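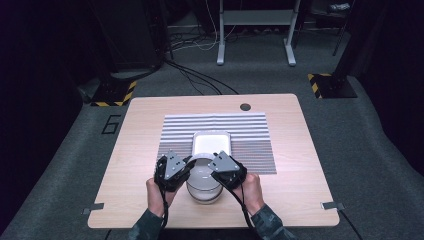 Courses > Materials in Daily Use > Unit 4 > Glass, handout

Search this site Enter keywords Go

Unit 4 — Glass and heat
Notes for the second half, read before lab. Dated 6 December 2020, replaces the May version.

Main idea: glass expands when heated, shrinks when cooled. Trouble comes when one part changes faster than the part next to it. Inside hot, outside cold — outer surface gets pulled, and glass is weak in tension. Crack starts at a scratch, nearly always.

Soda-lime: windows, jars, most drinking glasses. Expands a lot. Cheap, melts easily.
Borosilicate: lab beakers, some bakeware. Expands about a third as much. Takes sudden changes much better but not unlimited!

Thick vs thin. Students always guess thick is safer. For knocks, often yes. For heat, no, thick walls hold a bigger temperature diffrence across them.

Annealing: slow cooling after forming so stress can relax. Skip it and the piece may break days later on a shelf.
Tempering: fast cooling of the surface on purpose. Skin ends up squeezed, core pulled. Stronger, but can't be cut afterward.

Reading: Solline packet, section on annealing only. Skip the Plirby tables, units are mixed up and I havent fixed them.

Lab: water at 100 °C, Jakab test strips, 28 strips per group. Write down wall thickness BEFORE heating. Goggles the whole time.

For next time — why does a scratch matter more on the cold side? Half a page, sketch ok.

Contact | Copyright Akix Course Pages | Back to top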